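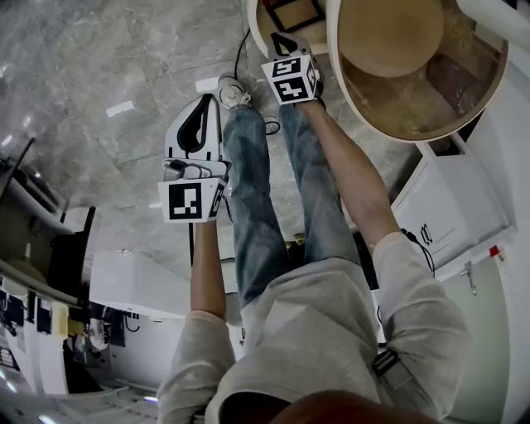
WEEK 7: SHOWING THE ROBOT WHAT YOU MEAN

May. Notes by the course instructor, Manipulation Lab Practicum

Up to now you have told robots what to do in code, and they have done precisely that, to everyone's regret. This week you show them. There are two ways to go about it in this course, and you will be graded on both.

Remote control first. You sit at the Veken station and move a pair of leader arms, and the robot across the room copies you, slightly late, like a bored younger sibling. What you record is the robot's own joint angles, so there is nothing to translate afterward. What you give up is speed and most of your dignity. Budget 10 minutes for folding one dish towel.

Hand-held grippers second. You carry the fingers yourself, one in each hand, and the robot stays home. The printed markers on the cubes give the tracking software something to hold on to, so keep them facing out and keep your sleeves off them. A cuff over a marker is a lost episode, and the Breneo tracker will not mention it until you export.

Before you record:
- Zero both grippers fully closed. Fully means fully.
- Buckle the straps before you pick anything up. You will need hands for this.
- Check that the cables reach as far as your arms do.
- Say the task name out loud at the start. You will feel silly for the first 3 takes. 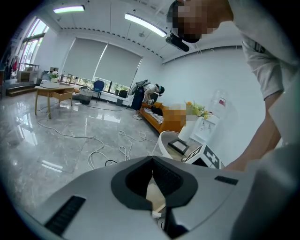 A demonstration is only as good as its variety, and this is where most student datasets go to die. If every take starts with the object in the same spot, the policy learns the spot. Move things between takes. Change the height you work at, too: leaning over a sofa to deal with a striped cloth asks for different wrists than standing at a table does, and a robot that has only met tables will approach upholstery with great confidence and no talent. Start from a different place in the room each time, and watch the power cables on the floor while you do it.

Do not tidy up your mistakes. A fumble followed by a calm recovery is worth keeping. A fumble followed by swearing and a restart is two files, and please label them that way.

On pace: go slower than feels natural, then stop slowing down. The Shboul set from last term has 2144 takes, and a good share of them move like someone defusing a bomb. The policy trained on it does too.

Homework: pick one Festow task, record it both ways, and write a page on where the two disagree. "The robot was bad" is a finding only if you can say at what.

Questions to the course mailbox, please, and not to the lab door. | © Manipulation Lab Practicum | Back to top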